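# Two-Arm Club: Questions We Keep Getting

Answers written by the member who usually ends up replying to the email, and who is not easily impressed by robots. 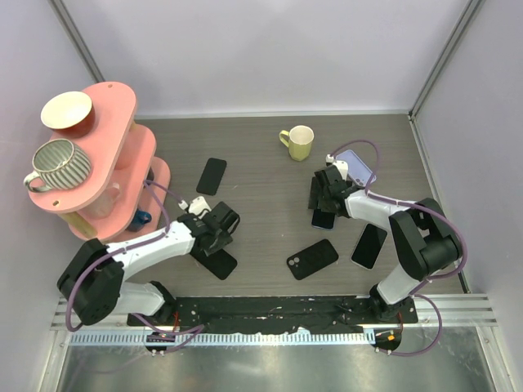 **What does the club do all semester?**

Mostly tabletop work. Two arms, one table, and a box of household stuff: mugs, phones, a small pink shelf with three levels. Members drive the arms by hand, record the attempts, and train a model on the recordings. Then we find out how little the model picked up. If you were hoping for walking robots or combat, try another club.

**Why mugs and phones?**

They're cheap, people have old ones in drawers, and they fail in different ways. A mug has a handle that can point anywhere. A phone is flat, and a gripper coming straight down on a flat thing has very little to hold. I've heard visitors call this easy. They're welcome to try it on a Friday.

**Do I need to know how to code?**

No for the fall term, yes after January. You can record for months without writing a line. I'd argue that's a weakness of how we run things, but I was outvoted.

**How many recordings does it take?**

The number that gets repeated is 1000 per task. I have never seen a good argument for it. Last year's shelf task stopped at 702, and the results were about as shaky as they had been at 260. My own guess is that moving the objects between attempts matters more than the total. We haven't tested that properly, so treat it as a guess.

**Does it work?**

Depends who you ask. Our best shelf run last year got 17 out of 24 tries, with mugs the model had already seen. With new mugs we stopped keeping score, which I objected to then and still do. Please don't believe any club video (ours included) that doesn't say how many takes it took.

**What is the Westix Cup, and should I enter?**

A regional meet for student teams. You get a table task on the day and a fixed time to set up. Scoring leans toward speed, so teams that fling things tend to do well. Enter if you like deadlines. I don't think it tells you much about whose robot is better.

**Do you use Lulteck?**

For logging, yes. It stores the recordings and plays them back side by side. It also loses the labels if you rename a session, so don't rename sessions.

**Can I use the arms alone?**

No. Two people in the room, one with a hand near the stop button. Check that the cables have slack before you move anything – a snagged cable will end your evening.

**Can I bring my own phone for the table?**

Only one you never want back. Take out the SIM and wipe it first.

**Where do you meet?**

El-Sayed Hall, ground floor, Friday at 5 pm. The side door locks at 6, so come on time or email first.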